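Speaker notes, Tuesday morning session
Child seats: what we see in the workshop
Mohcine Ait Brahim

Slide 1. Good morning, thank you for coming early. Say my name slowly. I work with family cars at Madus, mostly with the rear bench and the seat anchors.

Slide 2. Start with the number. Last year we checked 928 child seats at the Grønli parking lot. In 200 of them the belt was routed through the wrong side. Wait a little before the next slide.

Slide 3. The parents were not careless. Many of them had read the manual, and some had it in the glove box. The problem is that the belt path is marked with a small sticker, and the sticker is under the cover. Ask the room: who has looked under the cover?
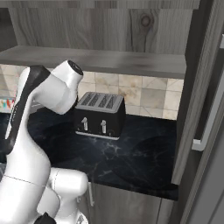
Slide 4. Anchors. Please do not say "click and go," I said it in Corkance and a man corrected me, he was right. The click tells you that the hook is closed. It does not tell you that the seat is tight. Pull at the belt path with one hand. If it moves more than an inch, do it again.

Slide 5. Top tether. This is the part people forget. In some cars there is a cargo ring near the tether point, and it looks almost the same. Show the two photos from the Fisura wagon, then give time to compare.

Slide 6. Winter coats. Keep it short, 2 minutes. Coat off, straps tight, blanket over the straps.

Slide 7. What I ask from the car makers: put the anchor label where a tired person can read it at night. We asked 100 drivers to find it with a flashlight. Tell the story of the grandmother if there is time, otherwise go to questions.

Questions. Somebody will ask about used seats. Answer: only if you know the whole history of the seat, and check the date on the shell.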